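The wrist cable fault, written down before I forget it

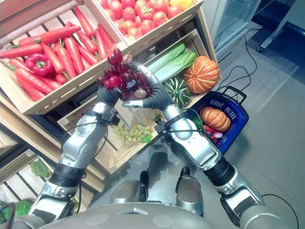

Why did the right hand let go when nothing had told it to?
A connector at the wrist was losing contact for a moment whenever the forearm turned past a certain angle, and the hand controller read the gap as a restart. On restart it opens the fingers. That default came with the controller and we had never changed it.

We run the Dodar software on both arms for the produce work: grapes, tomatoes, anything that bruises. The drops began in February and always on the right side. I blamed the grip force first and spent 2 days raising it in small steps. All that got me was split grapes and juice in the glove seams.

Nii Issahaku found it. He held the wrist bracket still with one hand while I ran the same lift 30 times, and it didn't drop once. Then he let go of the bracket and we had 7 drops in the next 30. The log showed a restart before each one. I had been filtering those lines out as noise.

We put in a new connector and gave the cable more slack before the bracket, with a tie on either side. The hand now holds its last position after a restart and waits for a person to release it. That has its own problem if it's holding somebody's fingers, so the stop button also cuts power to the hand now, and with no power it can be pulled open.

Still to do: the same cable change on the left arm, and a note to Clelside asking for the longer lead.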